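Gutley 装配仿真规划包

版本说明日期：2023年10月30日，星期一
维护：Trinidad Goicoechea

概述

本仓库提供单臂装配工位的运动规划、抓取候选生成和回放工具，全部在仿真环境中运行。规划核心为 Nostent，场景加载与渲染由 Panicker 负责，两者通过本地套接字通信。不含真机驱动。若需要接真实控制器，请自行实现 hw_bridge 中的四个抽象接口，本仓库不提供参考实现。

目录结构

config/ 工位参数、关节限位、碰撞白名单
scenes/ 场景描述文件，每个工位一个子目录
planner/ Nostent 的封装与代价函数
grasp/ 候选抓取位姿的采样与过滤
replay/ 轨迹回放与日志比对
tests/ 单元测试和回归用例

依赖与安装

需要 Python 3.9 或更高版本，编译扩展需要支持 C++17 的编译器。先在 planner/ 下执行 make ext，再在根目录执行 pip install -e .。顺序颠倒时安装不会报错，但首次调用规划器会提示找不到 _nostent_core。Windows 下未测试。

场景 bench_a

bench_a 是默认场景，也是回归测试使用的场景。机械臂装在长桌右侧的绿色基座上，作业区在左侧，包括浅蓝色夹具板、与板左端相接的敞口黑色料盘，以及靠后的深蓝色夹具。墙面搁板、工具挂板和抽屉柜只参与渲染，在 config/collision.yaml 中标记为 visual_only，规划时不检查。桌面、夹具板和料盘侧壁参与碰撞检查。

料盘侧壁向外倾斜，碰撞体用凸分解近似，不要改成包围盒，否则盘内零件的抓取候选会被全部剔除。

抓取阶段的检查从夹爪位于零件正上方、两指分居两侧的位姿开始。渲染窗口中应能看到灰色阶梯状零件位于两指下方及指间，黄色块位于夹具板右半部分。如果夹爪遮挡了后方夹具的中段，属于默认视角的正常情况，可用 --view top 切换。

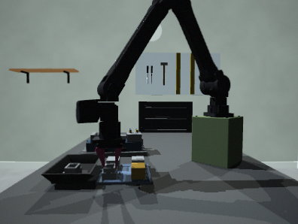
运行

启动场景服务：
panicker serve scenes/bench_a --port 7160

单次规划：
python -m planner.run --scene bench_a --goal grasp_step --seed 4

回放：
python -m replay.play logs/last.traj --rate 1.0

规划超时默认 300 毫秒，由 planner.timeout_ms 控制。超时后返回当前最优解，状态码为 PARTIAL，调用方必须自行判断是否执行。回归脚本把 PARTIAL 视为失败。

回归用例

tests/regression 中共有 716 条用例，其中 185 条涉及夹爪与相邻零件的近距离避让。用例以起始关节角、目标位姿和随机种子定义，不保存完整轨迹。比对内容为终点误差、最小间隙和路径长度，阈值写在各用例文件头部。更换编译器后路径长度可能略有变化，请先看终点误差，再决定是否更新基线。

已知问题

1. 指尖碰撞体没有按锥度建模，窄缝中的候选会偏保守。
2. 从 Gameter 导出的网格若带非均匀缩放，法向计算错误。导入前请先烘焙缩放。
3. 9月之前生成的 .traj 文件缺少时间戳字段，回放时需加 --legacy。
4. 同一端口重复启动场景服务时，后启动的进程会静默退出，日志级别设为 debug 才有输出。

提交修改

改动代价函数时，请附上全部回归用例的比对表。改动 scenes/ 下的几何时，需要同时更新 scene_hash，否则缓存的抓取候选仍会被使用。问题反馈请附配置文件、随机种子和完整日志。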